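Clear plastic cover on a round wood table will not lie flat

Posted in Furniture Care, 02/10/2021
nuvwood_flat

I have a round reddish-brown wood table with a clear plastic sheet over it to protect the finish. The sheet arrived folded and the creases have not relaxed since May. Under the ceiling light every crease throws a glare, and small print on anything I lay there is hard to read. I sort medicine on this table, so that matters. I have tried books on the corners of the folds overnight. No change. Is there a way to flatten the sheet without marking the wood, or should I replace it?

Ludell
Take the sheet off the table before applying any heat. Trapped heat can leave a white haze in the finish. Lay the sheet on a clean cotton towel on the floor and use a hair dryer on the low setting, held 5 inches away and kept moving. Work from the center toward the rim. When a section goes limp, smooth it with a folded cloth and let it cool under a flat board for 30 minutes before lifting.
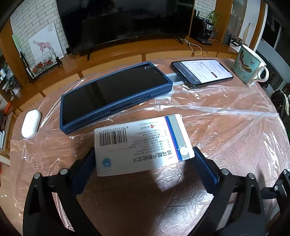 Two further points. A sheet cut larger than a round top will ripple again at the rim, where the overhang pulls unevenly -- trim it to the diameter of the table or clip it underneath. Also keep tablets, phones and other heavy items off it until it has cooled completely, or they will press new marks into it.

For the glare, move the lamp to the side. Flattening reduces the bright spots but a glossy sheet still reflects.

Jafarzadeh
Just buy a thicker one. Mine came on a roll and was flat in a day. The thin ones never recover.

Floliletti
Agree with the first answer except for the dryer. I left mine in the sun on a towel and most of the creases went. The deep fold lines stayed. Matte sheets exist too, if reading labels is the main problem.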